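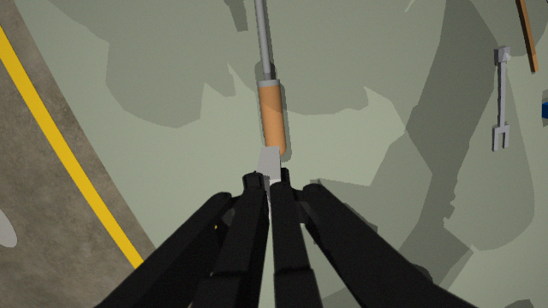

Simulation stopped after grip fault

The Peixoto team has stopped its pick-up runs in the simulated workcell after a fault in the grip check. In a batch of 3,000 runs, the controller reported a closed grip 100 times when the fingers had only touched the end of the tool. The arm then moved away at full speed and the tool stayed on the mat.

Olga Matos found the error in the log files in December 2022. The check read finger contact but not finger force, so a light touch was enough to pass. For small cubes this made no difference, and the fault stayed hidden for six software versions.
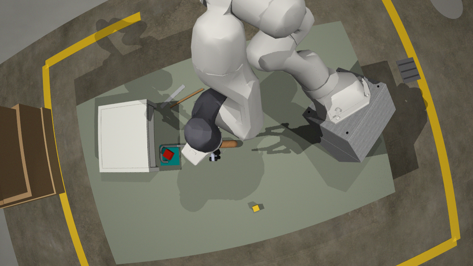
The simulated workcell, with a person close to the arm.

Martim Cunha asks all groups to treat the fault as a safety matter – the same check also decides when the arm may leave slow mode. Please do not copy version 10 to the real cell at Nellitz. A corrected version is planned for January, and Bernardo Nogueira will collect any logs that show the same behavior.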